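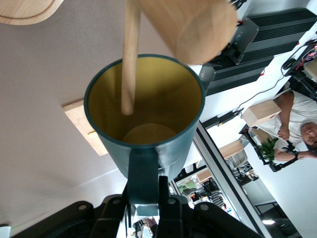
Preguntas frecuentes sobre la jornada de puertas abiertas

¿Cuándo y dónde es?
El 16 de abril de 2022, en el taller de Netis en Cisternas. Se entra por la puerta lateral, la del aparcamiento.

¿Hay que inscribirse?
Sí. Cada turno admite 12 personas y dura 50 minutos. La inscripción se hace con el formulario de esta web y es gratuita.

¿Qué se ve en la visita?
Los brazos robóticos trabajando con objetos de cocina: coger una taza por el asa, mantenerla derecha, acercarla a otra pieza. Después se pasa a la sala de Tastach, nuestro programa de control, donde se explica cómo se prepara cada tarea.

¿Los robots trabajan solos?
Depende del ejercicio. En unos, un operador guía el brazo; en otros, el movimiento lo decide el programa. Se avisa antes de empezar.

¿Y si se cae algo?
Puede pasar. Se recoge, se vuelve a colocar y se repite la prueba.

¿Puedo manejar un brazo?
Al final de cada turno hay 3 puestos para probar, por orden de llegada. La edad mínima para usarlos es de 12 años.

¿Se pueden hacer fotos?
Sí, sin flash. Pida permiso antes de fotografiar al personal.

¿Cómo se llega?
El autobús 69 para delante del edificio. El aparcamiento es pequeño y tiene plazas reservadas para movilidad reducida.

¿Habrá más visitas?
La próxima está prevista para diciembre, junto con el equipo de Purkdale. Las fechas se publicarán en esta página.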